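Free Throw Routine Length and Shooting Accuracy in Women's Junior Varsity Basketball

Final Report, Applied Sport Science Project
Submitted by Imogen Sowerby and Anselmo Alvarado
Project adviser: Ruth Inskip
28 Feb 2021

1. Background

Free throws are the only shots in basketball taken from a fixed distance with no defender. Coaches at every level give practice time to them, and most ask players to follow a set routine before the shot. The routine usually includes a number of dribbles, a breath, and a look at the rim. Players at Westby High School are taught a routine in their first season, but the coaching staff does not require that it be kept, and many players change it over time.

The project began with a question from Poppy Marsden, head coach of the Westby junior varsity team. Several of her players had shortened their routines during the previous season, and she wished to know whether a longer or a shorter routine should be taught to incoming freshmen. The school's own statistics could not answer this. The scorebook records whether a free throw was made or missed, and it does not record what the player did before shooting.

2. Question and Definitions

The project asked whether the length of the routine before a free throw is related to the result of the shot. Routine length was defined as the time from the moment the player receives the ball from the official to the moment the ball leaves her hand. A routine was called short if it lasted less than four seconds and long if it lasted four seconds or more. Shots on which the player was interrupted, for example by a lane violation or a late substitution, were left out.

We also noted whether a player's routine was consistent. A player was considered consistent if she used the same number of dribbles on every recorded attempt in a game.

3. Method

The data came from game video supplied by the athletic department. All of the games were home games, filmed from the balcony on the east side of the gym. Away games were not used because the camera position differed from school to school, and at Blackburn the near basket was hidden behind the scorer's table for much of the game.

Each free throw was timed twice, once by each author, working separately. Times were entered in a shared spreadsheet and compared. Where the two times differed by more than half a second, the clip was watched again by both authors together and a single time was agreed upon. In total, 109 free throws were recorded and kept for analysis.

Player names were replaced with letters before the data were analyzed. Coach Marsden received the results for the team as a whole, and individual players were given their own results if they asked for them.

4. Results

Short routines were more common than long ones. Shooting accuracy was slightly higher after long routines, but the difference was small, and our adviser cautioned us against treating it as meaningful with a sample of this size. When the strongest shooter on the team was removed from the data, the difference almost disappeared. She used a long routine on every attempt, and her shots had a clear effect on the total.

Consistency gave a more interesting result. Players who kept the same number of dribbles throughout a game shot better than players who varied. This was true for both short and long routines. It was also true in the second half, when tired players were more likely to change what they did at the line.

Two players changed their routines noticeably after missing the first shot of a pair. Both took more time over the second shot. Their accuracy on second shots was no better than on first shots, although the number of attempts is too small to support a firm statement.

5. Discussion

The results do not support teaching one routine length to all players. They do suggest that a player should settle on a routine early and keep it. This agrees with the advice the coaching staff already gives, but the project provides some local evidence for it that can be shown to players and parents.

Game pressure was harder to study than we expected. We had planned to compare free throws in close games with those in games already decided. The schedule contained few close home games, and the loss to Oltska in December was the only one in which free throws were taken in the final minute with the score within one basket. We therefore dropped this part of the plan.

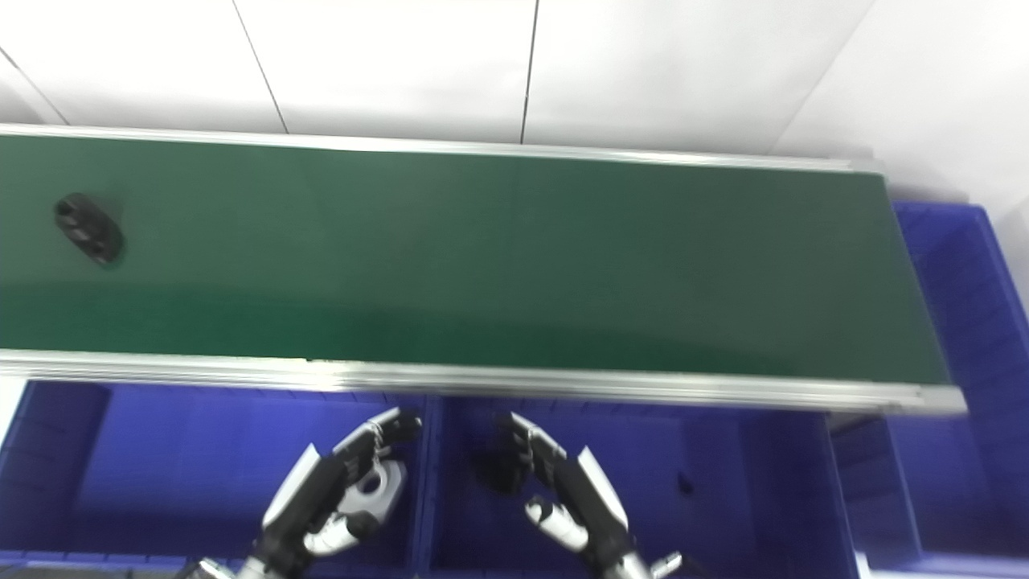

The timing method also has limits. The start of each routine depended on seeing the ball reach the player's hands, and on shots at the far basket the official sometimes stood between the player and the camera. In those cases the authors judged the moment from the movement of the player's arms. Repeat viewing reduced the disagreement between us but did not remove it. A second camera at floor level, placed behind the baseline, would give better times and would also allow a future group to record where the player is looking.

A further limit is that better shooters may be more consistent for other reasons. They may simply have practiced more. Our data cannot separate the effect of the routine from the effect of practice, and a different kind of study would be needed to do so – one in which players are asked to change their routines and are then tested under the same conditions.

6. Recommendations

We recommend that the junior varsity staff ask each player to choose a routine during the first week of practice and to write it down. Dribble counts should be checked during shooting drills at the end of practice, when players are tired. We also recommend that the team manager note the number of dribbles beside each free throw in the practice log, so that a longer record can be built up over several seasons.

7. Acknowledgments

The authors thank Coach Marsden and her players for their cooperation, Ashley Ashworth of the athletic department for preparing the game video, and Ruth Inskip for her advice on the statistics and for reading two drafts of this report. The project was supported by a small grant from the Lemis Fund for Student Research, which paid for the storage drive on which the video is kept. The spreadsheet and the timing instructions have been left with the science department for the use of later groups.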